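Sonton Kitchen Prep, simulated set
README, second release (February)

Hello, and thanks for downloading! This set goes with the pilot at the Sarden staff canteen, where two-handed robots are being brought in for part of the morning prep. Everything in it is simulated. We built the kitchen counter in software so that the canteen crew and the people at Vestard could argue over the job before any hardware went near a real lunch service, and the arguing has been the best part of the project so far.

What's in it

402 episodes, split into 316 for training and 86 held back for testing. Each episode has a head-level video, joint positions for arms and hands, and a one-line task written by someone who works in the canteen. We kept their wording, so you'll find "get that off the board" next to "move the fruit to the bowl." Please don't clean these up! A model that only understands tidy sentences is no use at 6 a.m.

Folders

episodes/ one folder per run, numbered
tasks.txt the task lines, with episode numbers
shifts/ the crew's notes on each job, before and after the trial rota
splits/ training and test lists

What changes for the crew

The shifts folder is the bit I'd love more people to read. Under the trial rota, the first prep hour goes to clearing and loading boards by robot, and the cooks who used to do it start later or move over to sauces and the hot line. Most of them like the later start. Two don't, having built their school runs on the early one, and their hours have been left as they were.

Pay grades stay put for the length of the pilot. Knife work stays with people, and so does tasting. The new duty is "counter lead": one cook per shift who sets out the counter, watches the robot and can stop it at any time without asking. It came from the crew's own notes and it's a great idea. It is also tiring, and the notes say so plainly, so the lead now swaps at the halfway break.

Known problems

Episode 93 has a gap in the joint data. The video is fine.
Videos have black bands at top and bottom. Crop them before training.
Objects near the far edge of the counter are often only partly in view.
Lighting is far kinder than in the real canteen. Expect a drop in results.
Roughly 100 task lines use nicknames for equipment. Su, on the hot line, wrote a glossary, which sits at the end of tasks.txt.

Sample views

Both come from the same marble counter, with the pot over on the right.
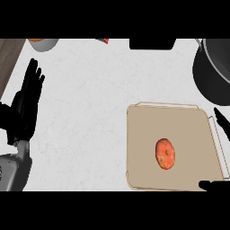
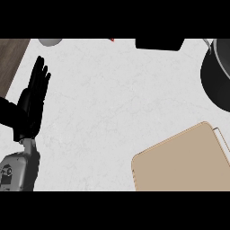

Using the set

Free for research and teaching. If you use the shift notes, keep them whole. Quoting the cheerful lines and leaving out the tired ones would be unfair to people who wrote them after a full day on their feet.

Questions and fixes

Send them to Ka-ming Ho, who looks after the files. New task lines are very welcome, especially from anyone who works in a kitchen. Still to come: a dishwashing counter, and a version of the glossary with the spelling sorted out.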